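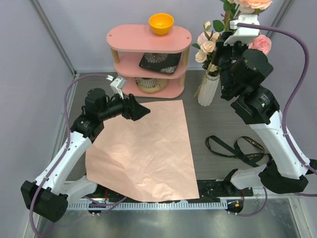 Is the Pavness two-arm kit any good for learning flower wrapping?

Posted by tealeaf_and_twine

Hello all! I've been reading this board for ages and have finally got something to ask. I teach an evening class in floristry and gift wrapping, and our college has a bit of money left that has to be spent by August. I'd love to put it towards a pair of small robot arms, so the class can try teaching them the simple parts of the job: drawing the paper up round the stems, folding it over, tying off with ribbon.

The one I keep coming back to is the Pavness bench kit. It's listed at £1,864 for both arms, the wrist cameras, the enclosure and a year of the Vavesum software. I've never built anything more complicated than a bookcase, so my worries are fairly basic. Can the grippers pick up one sheet of thin paper without tearing it? Does ribbon drive them mad? And is there space to have a proper vase in there along with everything else, or do you end up working with toy-sized things?

Any experience welcome, good or bad.

brambleshed

Oh, do it! We've had ours since spring and I still look forward to switching it on. I do cards and small bouquets from a workshop at home, so my use is pretty close to yours.

Paper first. Yes, it can manage thin paper, but let the sheet hang over the front edge of the worktop a little. The fingers are narrow and come in nicely from the side, and a loose edge gives them something to get hold of. A sheet pressed perfectly flat to the surface is miserable, they just skate over it. Creases don't matter much. I use the same sheet for a whole afternoon and it looks like an old map by the end.

The wrist cameras are the best thing in the box for me. You guide the arms through the job yourself, Vavesum saves what each camera saw along with the movements, and then you train on that. My first paper fold took 226 goes before it was reliable, spread over a couple of weeks of evenings. That sounds a lot, but each one is under a minute and it's oddly soothing - I put the radio on.

Space is better than you'd expect. A ribbed vase with a full bunch of flowers fits to one side, and I keep a little three-tier shelf at the back for bits and pieces (bowl, pouch, a small straw hat I use for table displays). The arm on the vase side does get in among the flowers if you're careless, so set the vase a bit further back than feels natural, and save your good blooms for the end.

Ribbon, well. Ribbon with gold lettering is my nemesis. It slides, it twists, and the shine seems to confuse the training if your lights are strong. I can get it to pick up a loop and lay it across the stems. A bow I haven't managed yet, but I'm getting closer and I'm not giving up!

m_orchard_lane

Zakel do one cheaper. Never used it.

oddsocksandsolder

Agree with nearly all of what brambleshed says. I look after two of the Pavness kits at a makerspace and people love them. A few things from the less glamorous side.

Check the cable on each wrist before every session. It has to follow the arm through every bend, and if the clip on the link works loose you get a big floppy loop that catches on whatever is tall. With flowers in there, that's your flowers. We went through two replacement cables before I started checking properly.

The Vavesum year isn't the end of the cost. Renewal was £379 last time we paid it, and you can't train new jobs without it, though the ones you've already saved carry on running. Ask your college about that before August, as it will come out of a different year's money.

Spare grippers: get the Amissah soft-tipped fingers if you can stretch to them. They grip tissue and kraft paper far better than the standard ones. They're a bit wide for ribbon, so we swap back for that. Four screws, easy job.

For a class I'd have people work in pairs, one guiding the arms and one resetting the paper and calling out when something's about to snag. We have some 590 saved runs from beginners now, and the tidy ones nearly all came from pairs. Mix in a few different papers from the start too. We trained only on brown kraft at first and it went to pieces the moment someone put down a pink sheet.

If you're anywhere near a makerspace that has one, ask for a go before you order. Take your own paper and ribbon with you.

tealeaf_and_twine

Thank you both, this is brilliant! I hadn't clocked the renewal at all, so I'm off to have a word with the office. Brambleshed, what width of ribbon are you using? I've got rolls and rolls of the narrow stuff and I'm wondering whether to begin with twine instead.

brambleshed

Mine's about an inch wide. Start with twine, definitely - it's rougher, so the fingers hold on to it, and it looks lovely round the neck of a vase anyway.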